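Does the Ginting Household Package Do What the Brochure Says?
Project report, service robotics elective
Edusance, Prallodville campus
Submitted 14th September

1. Why we picked this topic

Our group was asked to choose a robotics product that is sold to schools or small businesses and check its claims against what we could see for ourselves. We picked the Ginting Household Package, which is an add-on for two-armed robots with five-fingered hands. It is sold through a reseller called Brernmont. The package is software, a set of ready-made tasks, and a year of email support. The buyer supplies the robot, the table and the objects.

The brochure uses the word "effortless" in the heading and again on the back page. It says the package brings "real housework skills" to a robot "in an afternoon." We were doubtful before we started and we should be open about that. Two of us had worked in retail and had seen what happens when a store demo gets moved to a different counter.

2. What is being sold

There are two tiers. The basic tier covers tidying tasks with one object and one container. The full tier adds folding and wiping. The campus has a trial of the basic tier only, so everything in this report is about the basic tier. We have no opinion on folding.

The price is hard to find. Brernmont does not print it in the brochure. When we wrote in August we were quoted $500 per robot for the trial period, with the price after the trial "depending on needs." We asked what that meant and got the brochure again as an attachment.

The manual is 198 pages long. Most of it is installation, network settings and license terms. The part about the tasks themselves is short, and the part about what to do if a task goes wrong is shorter. On page 154 there is a list of objects the tasks are "verified" with. The list gives general types (soft toy, duster, cup, small box) and no sizes or weights. A buyer can't tell from it whether their own duster is on the list or not.

3. The task we looked at

We chose the duster task, which involves a fluffy duster with a handle and a plastic basket. The brochure shows it as one line in a table of skills: "Duster, storage basket: yes." We thought it was a fair choice. A duster is light, soft and hard to break, and the basket has a wide opening. If the package is as good as the sales material says, this ought to be one of the easy ones.

It is also a slightly sneaky choice on the seller's part, in our opinion. The object has a handle. A handle is a nice firm thing to close a hand around, and the fluffy part never has to be gripped at all. We would have liked to see a dishcloth or a single sock, but neither one is on the list.

4. Setup

The instructions ask for a plain light table, even lighting, and a dark marker on the tabletop to one side of the container. Black tape is allowed for the marker. The manual says the marker helps keep the starting position the same between runs. It does not say how far off the duster can be before the task stops working, and we think that is the most important number missing from the whole document. A home does not have a tape mark on the counter where the duster goes.

The afternoon claim was the first one we could test. Getting the license accepted took up the whole first session, and we did not get to the task until the second. To be fair, part of that was the campus network and not Ginting. But a small business or a family would have a network too, and likely less help than we had.

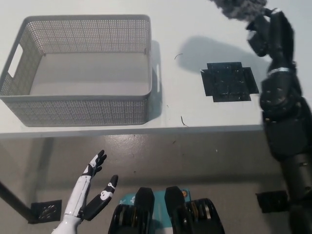
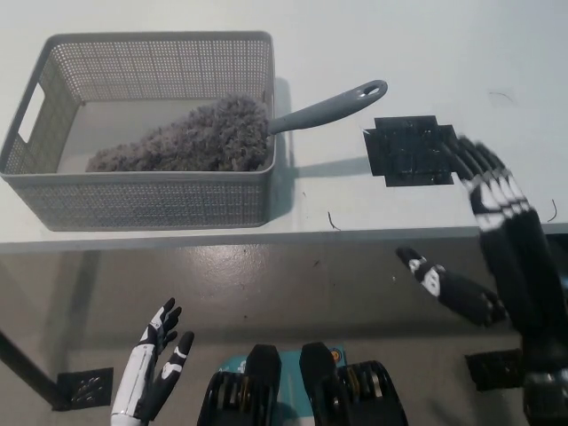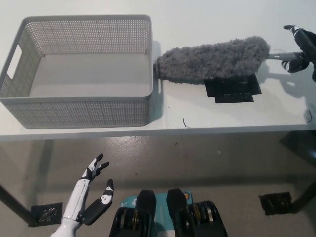 Figure 1. Work on the duster task, basket at left and black marker to its right. In the second picture the duster head is inside the basket; in the third the hand has hold of the handle.

5. What we noticed

The table is very clear. The work area has a basket, a duster and the marker, and that is how the manual wants it. We don't count this against the package as a bug, but the brochure has a drawing of a busy kitchen on its cover, and we found no page in the manual that describes working on a surface like that.

Look at the handle in the second picture of Figure 1. The fluffy head is in the basket, but the handle goes over the rim and sticks out above the table. Our group argued about this for longer than anything else in the project. One side said the duster is in the basket, the handle is longer than the space left for it, and most people would put it away the same way. The other side said that if you picked up the basket and carried it down a hall you would catch the handle on something. The manual doesn't settle it. It only uses the word "placed." We ended up agreeing that "placed" is a weak word for a product to be judged by, and that the buyer should decide on a rule before the trial begins and write it down.

The basket itself makes things easier. It has low demands as a target because the top is fully open. A drawer, a bin with a lid or a narrow holder would ask for a lot more care. None of those containers are in the basic tier.

Only one hand does the gripping in the third picture. The other is open and raised. We bring this up because the brochure talks a lot about "two-handed skill," and a reader might expect the second hand to steady the basket. For this task the manual describes a one-handed grip. If that is all a buyer needs, a robot with a single arm and a simple gripper could be worth pricing before spending more.

6. Claims checked

"Sets up in an afternoon." Not for us. See section 4.

"Real housework skills." Too broad. Moving one known object to one known container is a useful building block, but we would not call it housework. Nothing in the basic tier cleans anything, and that includes the duster task.

"Works with what you already own." Partly fair. The basket and duster are ordinary items and no special container was required. The tape marker and plain table are extra conditions that the brochure leaves out.

"Support when you need it." We sent 2 questions. The first was about the price and is covered above. The second asked how far the duster could be from the marker at the start. The answer thanked us for our interest and suggested the full tier.

7. Limits of our own work

We should apply the same standard to ourselves. We looked at one task, on one table, in one room. We did not keep a proper log of runs, so we are not giving a success rate, and we would ask readers not to take one from the pictures either. A picture of a duster in a basket does not say how many tries there were. If another group takes this over next term, the log should be the first thing they set up, with the starting position of the duster written down every time.

We also never moved the basket to the other side of the marker, which was on our plan and got dropped when the room booking ended. This is the test we most regret missing. It would have shown whether the task depends on the layout or can find the basket wherever it is.

Finally, we came in with a negative view of the brochure, and that probably affected which parts we complained about. The software did not crash while we were using it and the task menu was easy to read.

8. Should the campus pay for it?

We don't recommend buying the package at the end of the trial on the information we have now. Our reasons are the unclear price, the missing limits on object position, and the gap between the brochure and the basic tier.

It may still suit a class that wants a working pick-and-place task to study without building one first. For that use, we would ask Brernmont for the following in writing before any money is spent:

The yearly price after the trial, per robot.
The largest distance from the marker that the task will accept.
Sizes and weights for everything on the page 154 list.
What "placed" means for objects longer than the container.
Whether tasks can be edited by students or only run as they are.

We asked for the first two already and will add any reply to the project folder.

Appendix A. Materials

Ginting Household Package, basic tier (trial license)
Light gray plastic basket with perforated sides
Fluffy gray duster with handle
Black tape for the marker
White table

Appendix B. Changes since the draft

Section 5 was rewritten after feedback that it read like a complaint letter. Section 7 is new. The comparison with single-arm robots was cut down to two sentences because we had not priced any.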